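To: the robot club list
From: Alfredo Barredo
Subject: Re: folding task, which clothes should we use?

Hello all,

On the list, Steinarsdóttir wrote:

> I looked through the first clips from the folding group. The T-shirts
> are fine, but I am not sure about the trousers. They come out different
> each time and the model learns very little from them. Could we leave
> them out until after the competition? Also, how many episodes do we
> have now, and who is keeping the list?

Thank you for looking at them so quickly. I will answer the second question first. We have 3264 episodes in total, and 82 of them are trousers. I keep the list myself, in the shared folder of the project Zakel, in the file with the name "clothes". Please write in it on the same evening when you record, otherwise I must guess afterwards.

Now the trousers. I understand the worry, but I would like to keep them. The rules of the competition say "everyday clothes" and I think a judge will bring a pair sooner or later. The difficulty is mostly in our own habits. Some of us take the waist first and some take the legs first, and then the model sees two different tasks under one name. 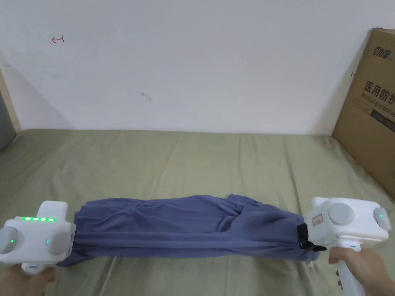
My proposal is that we all pull the cloth straight between both hands before the first fold, and hold it there for a moment. When I replayed my own episodes, the ones with this small stop were much easier to cut into steps. Without it, the end of one movement and the beginning of the next are mixed together.

Two more things, which I noticed at the last meeting:

– Please close the grippers slowly. With thick cloth, a quick close gives a jump in the signal, and Hemero has already had to remove 41 episodes for this.
– Start the recording before you touch the clothes. The first touch is the part we have least of.

If you agree, I would record up to 100 trousers episodes in this manner before August, and then we train again and compare with the old ones. If it is still bad, we leave them out and I will not complain – I promise.

Could somebody from the Curia group tell me if the big room is free after 18:00? I can bring more clothes, but only in dark colours.

Best wishes,
Alfredo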